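Review: Gorkel two-finger hand grippers, pair, with task library

The Gorkel grippers are sold to people who want to record household chores as training material for robot arms. The pair costs 629 with the base license and arrives in one carton with chargers, a spare set of fingers and a printed sheet of calibration targets. I used one pair from early spring to September, in a rented flat in Riihimäki and later in a shared workshop in Kedville. My question was narrow. Can a two-finger hand do ordinary chores at a useful standard when a human is steering it, and if it can, how much of that survives when the steering is handed over to software?

The first half is easier to answer. A person holding the grippers loses all fingertip feeling and most of the wrist, and is left with two jaws that open and close. Folding a hand towel is possible within an hour of practice. Turning a shirt the right way out took me most of an afternoon to learn. Buttons I never managed. The jaws close evenly and the trigger has a short, firm travel with no slack, but thin cotton slips at the corners unless at least a third of the finger is on the cloth. The manual says a quarter, which is too little.

Fitted sheets are the worst item in the library. The elastic pulls against both hands at once and there is no free thumb to hold the first corner while the second goes on. Helmi Väisänen, who tested the grippers with me, found that starting at the wall side helps. We adopted that and our failures dropped. 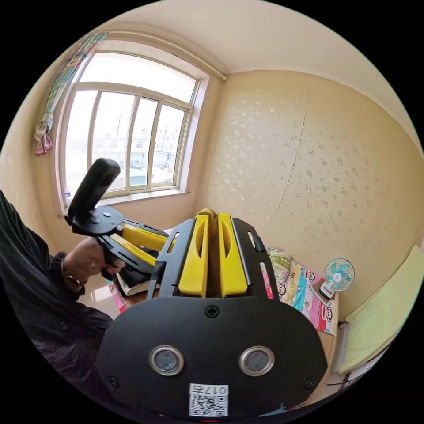

Fatemeh Bagheri disagrees with the emphasis on bedding and laundry. Her position is that cloth flatters nobody's hardware, that a fair review would weigh shelf picking and bin sorting at least as heavily, and that a machine able to put mixed parts into the right trays for a whole shift is already worth paying for even if it never makes a bed.

She has a point about the shop floor. In Kedville we recorded tray loading, lid closing and wiping down a bench. All three were dull and went well. The Rurkiscombe arm, running a policy trained on 2,000 of our recordings, loaded trays without help for most of a morning. It stopped when a lid had been left upside down in the feed and waited there until Kanokwan Jitpraphai turned it over.

The same arm was given 3,548 laundry recordings, a larger set, and did worse. Flat towels were acceptable. Anything with sleeves ended as a loose bundle, and the arm reported the task complete. It has no useful measure of whether a fold is good, and the supplied software offers no way to add one short of writing it yourself.

Build and upkeep: no screws worked loose in five months. The fingers mark slightly on metal edges and are easy to replace. Battery life is shorter than claimed once the room is cold. The handle is too thick for small hands, and Ivone Prado gave up after two sessions for that reason. File export is slow, and a failed export has to be restarted from zero.

Score: 4 out of 5 as a recording tool, with the point lost on the handle and the export. As evidence that a machine can take over the laundry, I would give the whole chain a 2. Tray work is a 4. Buyers with a small shop and repetitive parts should look at it now. For bedrooms and linen cupboards I would wait for a third finger or much better software, and Gorkel has announced neither.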